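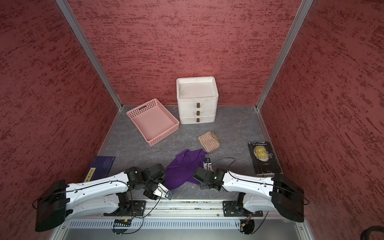
Cell 2, both arms on the front rail, purple towel on the floor near the grippers.

Ticket 447: second cell, parts and budget
Opened by: Yi-chun Kan
Status: waiting on quote

10th January. We want to order a second cell to match this one. Lekon quoted 1103 for the spare grippers but left out the wall panels and the rail. Please confirm whether those are extra.

Reply, Femi Dauda: Panels are extra. The rail is included if both arms are ordered together. Lead time is 30 days.

Reply, Yi-chun Kan: Then order the arms together. Can we also get longer cables? The ones on the wrists hang in loops and I want a price for clips too.

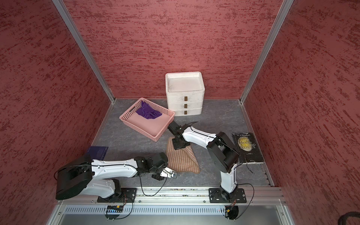 Cell 2, purple cloth in the pink basket, cable lying over the book at right.

Reply, Femi Dauda: Clips come in packs of 18. Asked Wuvden for a price on cables. Ginette Riviere has to approve anything outside the July budget, so I copied her in.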